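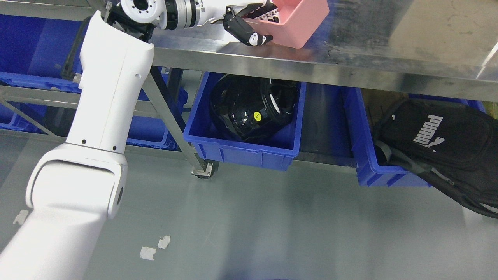
The open day at Hendia ran from ten until four. Rami Dabbas had the third slot, after the weighing cell and before lunch.

He logged the start as cycle 2,952. The earlier ones had been run without visitors.

"What does it do if the box is full?" asked a man from Bosell.

"The same, more slowly. The limit is 7 kilograms."

"And if somebody moves it?"

"It looks again."

The man moved it, a hand's width to the left. The arm stopped, waited out its timer and began a new approach. Dabbas wrote down the interruption, the time and, under Cause, "visitor."

A woman near the back wanted to know who had written the grasp planner. Dabbas said Nseir had, under contract, and that he had rewritten the part that handled thin rims. She asked whether Nseir knew. He said it was in the change notes, on page 284.

"Does anyone read those?"

"I do."

She took a brochure. The man from Bosell asked if he could move the box again, and Dabbas said he could do it once more, after the fingers had opened. He did it sooner. The arm stopped at once and the controller asked for a manual reset.

Dabbas entered his code. Under Cause he wrote "visitor, same," and checked the clock. There were almost 3 minutes left in the slot.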